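Notebook -- gripper evaluation, January, start 9:00

Second session with the Toft handheld pair on loan from Cumenov. The question for us is still whether to buy the kit outright or take Usatex up on their collection service, where they supply the operators and we pay per accepted episode. Radwa wants a recommendation before the Pruvonport work is scheduled.

Setup as before: one handheld per hand, cube marker on each, head camera for the overview. Pairing went through on the second try. The first time, left and right came up swapped in the recorder and I had to power both down. The manual has the order wrong (page 6). Right first, then left.

Task block is soft goods on the white table. Pick up, tilt, turn over, set down. The seat cushion is the useful one, being thick enough that a single gripper tends to shove it along the table, so the operator has to get one finger under the edge and use the other hand to steady it.

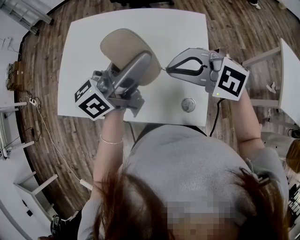
Finger stiffness is the main complaint so far. On a hard box the stock fingers are fine. On upholstery they bend enough that the logged jaw opening and the true opening drift apart, and I don't see a correction for that in the export. Asked Cumenov whether the stiffer set fits this version. No answer yet.

Tracking: marker dropouts happen mostly when one wrist passes over the other. The software fills gaps of up to 900 ms by interpolation and does not flag them in the default export. There is a switch for it under advanced settings -- turn it on and leave it on. Any episode with a filled gap during contact should be thrown out in my view. Radwa is less strict and would keep them for the approach phase only.

Cable on the handheld is long enough for seated work. Standing not tried.

Cost side: the Usatex quote has a minimum order of 2,000 episodes, which is more than we need for a first pass. They also want to use their own grippers, so the data would not match anything we record here. Leaning toward the kit, subject to the finger question.

To do:
re-export the cushion block with gap flags on
measure finger bend against a known load
ask Usatex if they will run on Toft hardware
send Radwa the pairing note for the shared page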